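Pin curl

A pin curl is a curl set by winding a damp strand of hair into a flat coil against the scalp and fastening it there until it dries. It needs no heat, very little equipment and a good deal more patience than most people have on a weekday evening. Also called a flat curl or, among hairdressers of a certain age, simply "the set", it is the basis of many waved styles worn with formal dress.

Method

Hair is washed, towelled and combed through with setting lotion. It is parted into square or triangular sections, each of which is rolled from the tip towards the root and laid flat. A clip or a pair of crossed grips holds the coil. A full head of medium-length hair may take as many as 70 coils, a figure usually discovered at the point when only 16 are done and the arms have begun to ache.

The direction of the coil decides the result. Rows wound all one way give loose curls. Rows wound in alternating directions brush out into a wave, provided the person winding them can remember which way the last row went. Larger coils give a softer bend, and smaller ones a tight curl that relaxes over the following day.

Stand-up curls

In the stand-up or barrel version the coil is not flattened but left upright on its base, like a small roller with the roller taken away. This lifts the hair at the root and is commonly used at the crown. It is also far harder to sleep on.

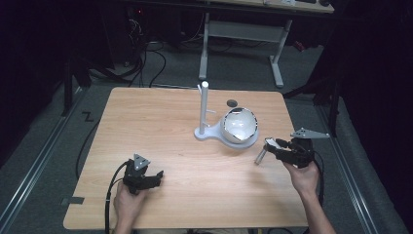
Tania Kanagaratnam disputes the bit about sleeping, and maintains that a stand-up curl survives the night perfectly well under a silk scarf, so long as the sleeper lies on her back and has no strong feelings about comfort. Most manuals recommend drying stand-up curls under a hood and being done with it.

Drying and brushing out

Coils must be completely dry before they are released. Thick hair can take 13 hours, and a single damp coil at the nape will drop out within minutes, generally on arrival. Once the clips are removed the hair is left to cool if a dryer has been used, then brushed firmly. The first few strokes produce something resembling a startled sheep. Further brushing brings the waves together, and a little pomade on the palms settles the surface.

Products

Setting lotion was traditionally made at home from boiled flaxseed, with results that varied according to the cook. Bottled versions include Vutovis, a light lotion diluted with 2 parts water, and the stiffer Gazi, whose admirers value its hold and whose critics compare it to varnish. Zukgate clips, with a single prong, are preferred for fine hair as they leave less of a dent.

Revival

Interest in the technique returned with vintage dressing. The Trutholm salon began evening classes in May under Janaka Akanda, whose handout advises beginners to practise on a patient friend and to keep the friend supplied with tea.

See also: finger wave, rag curl, roller set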